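4.2 Small residual items and the clearing surface

The Atiment coding scheme treats clearing as a sequence of decisions about single objects. This works well for clothes and dishes, which have a known place to return to. It works less well for what we call small residual items: bags that have been emptied, wrappers, sleeves from fruit, paper packets, disposable masks. In the 121 households coded in Kukham and Evgate, these items made up a modest share of total volume but a large share of handling time. Most were light enough to be pushed aside, and many were.

Residual items were usually brought to a flat surface before they were sorted. The surface was seldom one set aside for the purpose. It had to be within reach of a container, and it had to be clear enough for soft, thin objects to be told apart. Plain cloth coverings helped with the second condition, as pale packets and mesh remained easy to find against them.

Figure 4a. Residual items on a gray cloth, with a round pink container beyond the edge of the surface. A crumpled red bag, a dark wrapper, a flat cream packet, a foam mesh net and a folded light blue face mask lie in a loose row.

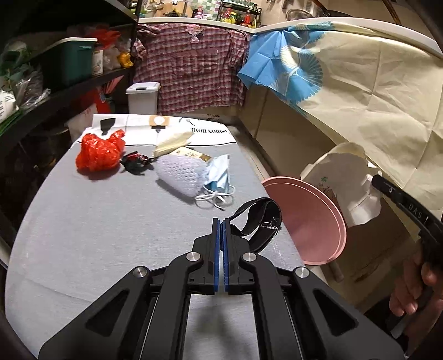

Katia Testa, commenting on an earlier draft, objected that a loose row should not be coded as an intermediate sort. Her view was that people spread things out in order to see them, and that grouping starts only when two items of the same kind are placed together on purpose. We accepted the point. Spreading and grouping are now separate codes, and the 450 episodes already coded under the old rule were reviewed again.

The revised codes brought out a difference between materials. Film bags were a frequent source of delay. A bag that is bunched up gives no clear sign of whether it holds anything, and participants often opened it before deciding. Masks caused a different problem – the ear loops trail, catch on nearby items and drag them along. Where masks and thin cloth lay in contact, the two were often lifted together and then separated over the container.

Figure 4b. Mixed film, paper and cloth on the same gray surface. A blue plastic bag lies near a beige cloth glove, a small cardboard packet and folded face masks with trailing loops. A white cloth with thin dark stripes is partly under the masks.
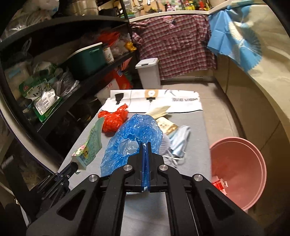 Reusable textiles present a further difficulty for the scheme. Gloves, cleaning cloths and tote bags arrive on the surface with the waste but do not leave with it. Under the Mabaso categories they would be logged as errors of placement, which overstates the case. We log them as "held over" and record where they stand when the episode ends. In July, when the second round of coding was done, held-over items were still on the surface at the end of most episodes lasting more than 6 minutes.

The container also matters. Wide, open basins accepted items from any direction and needed little aiming. They were also used for things that were plainly not waste, and this makes the contents a poor measure of what has been discarded.

Figure 4c. The surface and its surroundings: a tote bag with small green marks at the near left, a pink plastic basin to the right with a blue bristly object inside, and a cardboard box on the floor behind the basin.
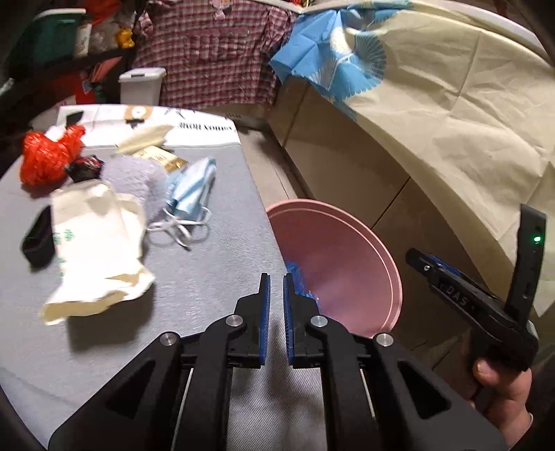
Riku Nakajima suggested that basin contents be dropped as a measure altogether, on the grounds that a container beside a work surface is storage until someone empties it. He proposed recording only the moment of emptying. This would be cleaner, but emptying fell outside the observed period in many homes, and the measure would then be missing for the households with the most residual items. We keep both – contents as a weak indicator, emptying where it was observed – and report them separately in Section 5.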